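What the bench is like now

I have worked in computer refurbishment for long enough to remember when the job was a screwdriver, a vacuum and a radio. Old office desktops come in by the pallet, we strip and test them, and they go out again to schools and small firms, or they go for parts. When Van Wijk took over our site, the first thing they talked about was robot arms. The first arm was switched on last June.

I want to write about what that has changed, because most of what I read on the subject is written by people selling the machines or by people who have never stood next to one. The sellers say the dull work goes away. The critics say the workers do. At our place there were 70 of us on the floor before and there are slightly fewer now, mostly through people leaving and their posts staying empty. Management does not call that a cut. I think it is one, only a slow one, and I would rather they used the word.

The work itself is harder to sum up. An arm is good at a job which is the same each time, and a used computer is almost never the same twice. Latches snap. Somebody has fitted a drive with the wrong screws, or taped a cable down where no cable should be. So a lot of effort goes into giving the arm something regular to aim at. Parts have to be presented at the right angle and held at the right height. A person can pick up a piece of plastic and offer it to a hole without thinking. Getting a machine to do so takes weeks of somebody's time.
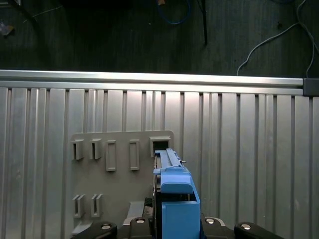 That somebody is usually one of us. Sixten Bakke, who was the fastest stripper on days, now spends most of his shift on set-up and on practice runs. He is good at it. He knows how much a clip will bend before it goes, and he can say so in words the engineers can use. His knowledge is now inside the process, and it will still be there if he leaves. His pay grade is the one he had when he was pulling drives. I have raised this with our manager twice and been told it is under review.

This seems to me the real question about automation in a workshop like ours, and it gets very little attention. We hear a great deal about retraining, as if workers were empty and had to be filled up with new skills. In our case the teaching mostly goes the other way. The people on the floor hold the know-how, and the firm is collecting it. If a company buys a licence for software, it expects to pay. It ought to expect to pay for this too.

There are good things, and I don't want to leave them out. My wrists are better. Anyone who has spent years pressing stiff catches will know what I mean. The floor is quieter than it was, and the young starters learn more than one job. Kwabena Gbeho joined us from a warehouse where he had a headset telling him where to walk, and he says he prefers this by a long way. He gets to open machines up and see how they are put together. He has also learnt to stop an arm when he doesn't like the look of what it is doing, and no one has ever told him off for it.

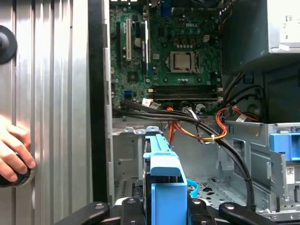 A Dell tower opened up on the job, with one hand on the side panel.

What I miss is the pace being ours. In the old days you could take ten minutes over an awkward case and make it up on the next two easy ones. Now a stoppage is logged, with a reason picked from a list, and the list was written by someone who has never had a cage jam on them. "Operator delay" covers everything from a sneeze to a bad batch. At the monthly meeting those entries come up on a chart, and we sit there explaining them. The arm's own stoppages go on a different chart and are described as learning.

I would ask for 3 things. Let the people who do the work write the list of reasons. Put set-up and teaching on a proper grade, with back pay to the day the first arm was switched on. And tell us, before the next arms are ordered, how many posts the firm expects to leave empty, so that we can argue about a number.

None of this would stop the machines coming, and I am not asking for that. I get on with them well enough. But the next order is being discussed already, and so far the only people from the floor invited to the meeting were asked to bring the chairs in.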